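Home Browse topics Ask the community Garden Kitchen & Laundry Sign in

Dishwasher leaving white film on everything since we moved onto bore water

TetvilleTess

Hi all, hoping someone's been through this. We moved out to Tetville in April, house is on the bore for everything except one drinking tap that comes off a little rainwater tank. Dishwasher is a Zaki, came with the place, no manual. Every load comes out cloudy. Glasses worst, but also a chalky feel on plates and the inside of the door has gone white and a bit crusty.

Tried so far:
- different tablets (two lots, the dear ones no better)
- hotter cycle, I reckon that made it worse??
- vinegar in the bottom on an empty run, good for a couple of days then back again

Water test from the previous owner says hardness 391, which I gather is a lot. There's a screw cap in the floor of the machine on the left and I have no idea what it's for. Scared to open it. Is the machine stuffed or is it just the water? Would rather not buy a new one this side of Christmas.

Also the cutlery is getting little brown specks, not sure if related.

Ta

sheddweller

its the water. get a softener

Leobardo Manríquez

Machine's probably fine. We're on a bore out past Sturnau and had exactly this for the first year, drove my wife spare. 391 is very hard if that's mg per litre, check the units on your test sheet, but from what you describe I'd believe it.

The screw cap is the salt. That's your built-in softener and I'd bet it's been empty for ages. Not table salt, not cooking salt, not pool salt. Dishwasher salt, the coarse stuff in the box, supermarket has it down the bottom shelf near the tablets. The all-in-one tablets say they've got salt in them but at your hardness they won't keep up.

Do it in this order, on a weekend when you've got the arvo:

1. Take the bottom rack out. Bail any mucky water out of the sump, pull the filter, scrub it with an old toothbrush. If it's never been done be ready for a smell. Check the spray arms too, the holes block up with scale. Toothpick.

2. Unscrew the cap. First time only, top it up with water right to the brim (it should have water sitting in it already if anyone's ever used it). Then funnel the salt in till it won't take any more. Water will slop out, that's normal. Wipe the rim, cap on TIGHT. If the cap's loose you get salty water through the load and everything looks worse, and you'll be back here cursing me.

3. Run a rinse straight away, empty. Don't leave spilt salt sitting on the stainless overnight, it pits.

4. Set the hardness. This is the step everyone misses. On ours you hold the start button while you switch on and a number flashes, then you tap it up. Yours may be different, look up the model number, its on a sticker on the door edge. You want it at or near the highest setting. If it's been left on the lowest the softener is barely doing anything.

5. Citric acid through an empty hot cycle to shift the crust that's already there. Cheaper than the branded cleaner and does better than vinegar, and vinegar's not great for rubber seals if you keep at it. Don't mix it with anything. I do one every few months now.

6. Rinse aid. Fill it, turn the dial up a notch, wait a few loads before you fiddle again. I use Tirach from the co-op but I dont think the brand matters much.

7. Go through what you're putting in there. Brown specks are usually rust off something cheap in the load landing on everything else, could be a peeler or a rack with the coating gone. Sharp knives I'd keep out altogether, and any with a wooden handle definitely. Hot water and detergent dry the timber out and the edge knocks about. Sink, quick wash, towel.
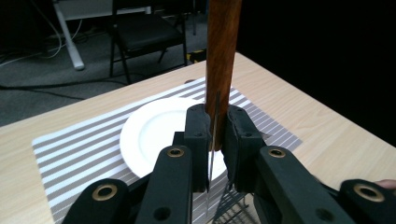 8. Glasses. If they come up clear after a soak in vinegar it was scale, good. If they still look foggy that's etching and it's permanent, sorry. Put those ones aside for the shed. Once the water's softened go easy on detergent as well, too much in soft water is what etches them.

9. Mark the calendar for salt. There's meant to be a light but ours has never worked right. At our hardness we refill every 16 loads or so by the feel of it, you'll work yours out.

Give it five loads before you decide. The film already on things takes a while to go. Whole house softener would be lovely but I got quoted and shut the laptop.

One more thing, kettle and hot water system will be copping it as well. Worth having a look at the element if the hot water is on the bore too.

TetvilleTess

Legend, thank you. Opened the cap. No salt in there that I could feel, just water. Found the sticker, model number's half rubbed off but will have a go with the button thing tonight. Units on the test are mg/L so yep.

Might be the peeler for the specks, it's pretty manky now I look at it.

old_mate_col

Agree with most of the above but if you've got rainwater on a tap already, ask a plumber about running the dishwasher off the tank line. We did that and haven't touched the salt since. Depends on your tank size and whether you've got a pump with enough pressure, ours was more than enough. Bad idea in a dry year obviously. Put a valve in so you can swap back to the bore.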